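4.2 The memory reseating task

Our third task came out of a problem we already had. The shared workshop at Drummond keeps a shelf of retired server boards, and people pull parts from them for home projects. Reseating memory by hand is easy enough, but it gets dull fast, and we wanted to know whether an arm built from workshop scrap and printed parts could take over the dull bit. We were a little surprised by how far it got!

The arm is the Vadmont build from Section 3, with the same shoulder and elbow but a new wrist. Alasdair Chisholm redrew the wrist in August after the first one flexed too much under load. The new one is shorter and holds the camera closer to the fingers, so the camera sees less of the bench but a good deal more of what the fingers are about to touch. For memory work we think this is a great trade. Figure 3 shows the wrist view over one of the boards.

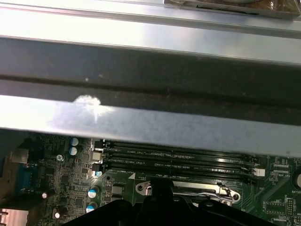 Figure 3. Wrist camera view during the memory reseating task.

Finding the slots turned out to be the most enjoyable part of the project. We began with a plain edge detector looking for long parallel lines, and it had a bad habit of locking onto the chassis. Metal crossbars run in almost the same direction as the slots, and in a view like Figure 3 the bar also hides the top of the board and partly covers the topmost slot, so the detector would happily report a slot where there was only sheet metal. Lewis Cowie suggested reading the board the way a person does, by its printing. The white labels between the slots (one of them reads "DIMM4_CPU1") are small, but they tell the arm which way the board is turned and which side of the metal it is looking at. We now look for labels first, then search for lines only in the area next to them. The change took one evening to write and it made everything after it easier.

We collected 1,316 approaches in all. An approach starts with the wrist parked over the board and ends when the fingers are lined up with a slot or the arm gives up. With the label step turned on, 1,228 of them ended lined up. Most of the rest were lost to glare: bright sheet metal near the top of the view pulls the exposure down, and the printing fades into the green. Moving the bench lamp helped more than any change we made in software.

The lining-up model was trained on 495 recordings made by hand guiding, using the Brukatdale logger described in Section 3.2. We left out the latches at first and added them later as separate targets. They are easy to spot when white and much harder when black, and the Rusmont fingertips are wide enough that a small error puts them on a neighboring part. A narrower set is being printed now.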